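Refinishing a Scratched Wood Floor Without Stripping It

A screen and recoat renews the top layer of finish and leaves the wood alone. It works when scratches are confined to the finish. If bare wood shows gray, the floor needs full sanding.

Test for wax first. Put a few drops of mineral spirits on a white rag and rub a corner. A yellow or brown smear means wax, and new polyurethane will not bond to it.

Empty the room, vacuum twice, and clean with a residue-free floor cleaner. Let the boards dry overnight. Set any raised nail heads 1/16 inch below the surface and fill the holes. 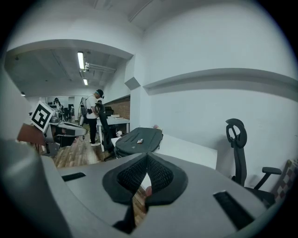
Run the buffer with a 120-grit screen, moving along the grain and overlapping each pass by half. Change the screen every 500 square feet. Do the edges by hand with the same grit. The surface should look evenly dull - shiny spots are where the new coat will peel.

Vacuum again, then wipe with a dry microfiber pad. Pour a thin line of finish along the far wall and pull it with a T-bar toward the door. Keep a wet edge and do not go back over areas that have started to set.

Wait 48 hours before putting furniture back. Rugs stay off until the finish has fully cured - check the can for the time.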